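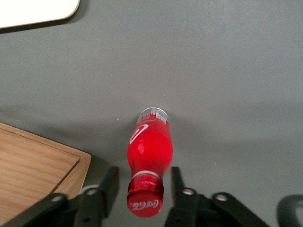 3.2 Sorting of Beverage Containers at the Household Level

Figure 2. A plastic Coca-Cola bottle with a red screw cap, one of the container types covered by the deposit rules.

The second part of the study considers how households handle drink containers between purchase and return. Earlier work on deposit programs has relied mostly on redemption totals reported by retailers. Such totals show how many containers come back, but they say little about where the remainder is lost. A bottle may be placed in the general trash, put in a mixed recycling bin, or kept at home for months before anyone takes it to a return point.

Survey forms were mailed to 2,000 households in the Grimby and Kurnon collection districts in April. The two districts have similar housing and similar income levels, but differ in their return systems. Grimby accepts containers at grocery stores only. Kurnon also operates 14 staffed depots, most of them next to bus stops or public parking lots. Respondents kept a diary for four weeks and recorded each container that left the home, together with its material, its size and the place where it was taken.

The diaries yielded 3,889 usable entries. Entries were excluded where the material was left blank or where the same container seemed to have been recorded by two members of a household. Plastic bottles (Figure 2) were treated as a single class regardless of the color of the bottle or the type of drink. Caps were not recorded separately. This choice follows the rules in both districts, under which a bottle may be returned with or without its cap.

Households in Kurnon returned containers more often and in smaller batches. In Grimby, returns were tied closely to the weekly grocery trip, and households without a car reported longer storage times. Storage space was the most common complaint in both districts – more common than the distance to a return point or the size of the deposit. Apartment residents mentioned it more often than residents of single-family homes.

Two limits should be noted. Diary keeping may itself lead people to return more containers than they otherwise would. In addition, the Steken neighborhood changed its trash pickup day during the study period, and its entries are therefore reported separately in Section 3.4. The Bastos method for weighting small households was applied to all other entries before the district comparison was made.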